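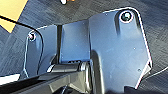 Grey bracket parts on dark grey carpet.

Hemp in the kitchen (and the drawer under the sink)
Posted Aug 24, 2026 by Perihan Oral

I bought my first bag of hemp hearts because the shop had run out of pine nuts, and I've been slightly unbearable about them ever since. They're soft, they taste somewhere between a walnut and a sunflower seed, and you don't have to do a thing to them. Food hemp won't make you giddy, by the way. My mother still asks every time she comes for lunch.

Several of you wrote in after the May post on oat milk wanting more on the hemp version, so I've put everything I do with the stuff on one page.

Keeping it fresh

Hemp seed is full of the kind of oil that goes off quickly once the shell is gone. Shelled hearts go in the fridge the minute I've opened the bag, in a jar with a proper lid, and if I've bought a big bag then half of it goes straight in the freezer. They don't clump, so you can spoon them out frozen and scatter them on porridge.

Whole seeds with the shell on are much tougher and will sit happily in a dark cupboard. Keep them away from the cooker.

Sniff before you use any of it! Good hearts smell grassy and a bit sweet. Old ones smell like putty or a box of wax crayons, and one spoonful will ruin a whole batch of flapjacks. I speak as someone who served those flapjacks.

Hemp milk, the easy way

This is the one I get most excited about, because there's no soaking. Almonds want a night in water and a good squeeze through a cloth. Hemp hearts want a minute in the blender and that's your lot.

For a thick, creamy jug, use 900 ml of cold water and a teacup of hearts with a pinch of salt. Start with only a third of the water, blend until it looks like single cream, then add the rest and blend again. Doing it in two goes makes it far smoother. I used to put the full 1000 ml in and found it thin in tea, though Ylva Fjeld (who got me into all this) likes it that way and says mine is like drinking custard.

Strain it if you want it for coffee. For baking or porridge I leave the bits in. It will separate in the fridge, so give the bottle a good shake, and drink it within three days. A soft date blended in is lovely if you like it sweet.

It can go grainy in very hot coffee. Warm the milk a little first and pour the coffee into it, slowly.

Toasting

Dry pan, low heat, keep stirring, and tip them on to a cold plate as soon as they smell nutty. They go from pale gold to bitter while you're looking for a spoon. Whole seeds pop and jump about a bit, so use a deep pan or you'll be finding them behind the kettle until Christmas.

I do 30 g at a time and no more. A crowded pan gives you half burnt and half raw.

A bit of fine salt while they're warm, a squeeze of lime, and they're brilliant over tomatoes, or roast squash, or a fried egg — the fried egg especially.

Green sauce without the pine nuts

Swap the pine nuts for the same weight of hearts, untoasted, and blend them with the basil first so they make a paste before the oil goes in. You'll need less cheese than usual. I often use half basil and half parsley (or carrot tops, if they're fresh and not stringy) and it keeps its colour well under a thin layer of olive oil.

Mayu Chiba stirs a spoonful of miso into hers and leaves the cheese out altogether. I tried it on cold noodles last week and finished the jar standing up.

Don't fry in the oil

Hemp oil is a deep, swampy green and I love the look of it on a white plate. It's a cold oil, though. Heat spoils the taste and it smokes early. Put it on at the table: over soup, on new potatoes, in a dressing with cider vinegar and a little mustard. If it's too strong on its own, cut it half and half with rapeseed.

Buy the smallest bottle you can find, dark glass if there is any, and keep it in the fridge door. Mine is from Lopes, the little grocer's by the station, where they keep the bottles in the chiller.

Hemp flour

Brown, fine, earthy, and thirsty! It has no gluten so it can't hold up a loaf by itself. Swap in a small amount, a tablespoon or two for each mug of wheat flour, and add an extra splash of water. Brown bread takes it well. So do crackers and anything with chocolate in it, where the greenish tinge gets lost. Pancakes came out the colour of a pond, but they tasted fine.

Oiling boards and spoons

An oil bottle that's near the end of its life, but not yet whiffy, can go on your wooden spoons. Wash them and let them dry overnight, rub on a very thin coat with a scrap of cotton, leave it for half an hour, then wipe off every bit you can. It's a slow drier. Give it a good week or two somewhere airy before the spoons go back into the pot, and do a second coat after that if the wood still looks pale. Too much oil at once stays sticky for ages.

Please be careful with the rag. Drying oils can heat up by themselves in a scrunched cloth and start a fire, so spread it flat outdoors until it's stiff, or soak it in water before binning it.

Twine and cloths

Hemp twine is my favourite for tying up a rolled joint or hanging bunches of thyme. Check that it's plain and undyed, with no wax or polish on it, before it goes anywhere near the oven. Soak it for ten minutes first and the knots hold better.

Hemp dishcloths feel like cardboard when they're new. Don't give up on them! They soften with every wash and dry out quickly on the tap, so they don't get that sour smell. Skip the fabric softener, which stops them soaking anything up.

Odds and ends

A spoonful of hearts thickens a watery soup if you blend it in at the end.

Rolling fish cakes in hearts and breadcrumbs gives a good crust, but keep the heat at medium.

If anyone at your table has a seed allergy, ask before you scatter.

Benedito Cordeiro wants to know whether the strained pulp from the milk can go in burgers. Yes, and it's very good with black beans and cumin. Squeeze it dry first.

Next time, nettles.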